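How to Trace a Legend Back to Its Oldest Written Version

Updated 08/01/2021

Most local legends reach us through a cheap reprint or a school reader. If you want to know how old a story really is, you have to work backward through the books. The steps below use the tale of the drowned bell of Wastolthorpe, which I spent most of a July on, but they work for any legend that has been printed more than once.

1. Start with the version you have

Write down the title, the editor, the year and the page. Then write the story out in your own words, one event per line. My starting point was a paperback edited by Frans Schouten, where the bell story takes up less than two pages. It came to 11 lines.

2. Look for a source note

Check the preface, the back of the book and any small print under the chapter title. Schouten names his source only as "De Graaf, p. 158." Short notes like this are common in older collections. Look for a list of works at the back, and if there isn't one, search a library catalog by surname and the word "legends" or "tales."

3. Get the right edition

Page numbers move between editions. The first De Graaf I ordered had a poem on page 158. The second edition had the bell. Write down which edition you used, even if you think you will remember.

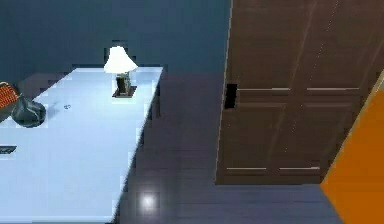
4. Compare line by line

Put your list from step 1 next to the older text and mark each event as same, changed or missing. Names deserve extra care. In De Graaf the knight is called Wukard, and in Schouten he is just "a lord." The miller's daughter is missing from De Graaf completely, so she came in later.

5. Check the dates inside the story

A legend set in the year 1000 was not necessarily told in the year 1000. Keep two columns in your notes – one for when the story is supposed to happen, one for when somebody wrote it down. Only the second column tells you the age of the text.

6. Go to the manuscript, or to someone who has

You may not be able to read the original, but there is often a printed transcription. For the bell story it is Pieter Verstraete's edition of the Kudberg chronicle. The passage is on leaf 97, and it is four sentences long. There is a bell and a flood, but no knight at all.

7. Write up what you found

List the versions from oldest to newest with one line on what each adds. Give full references. If a link in the chain is a guess, mark it with a question mark and leave it there until you find something better.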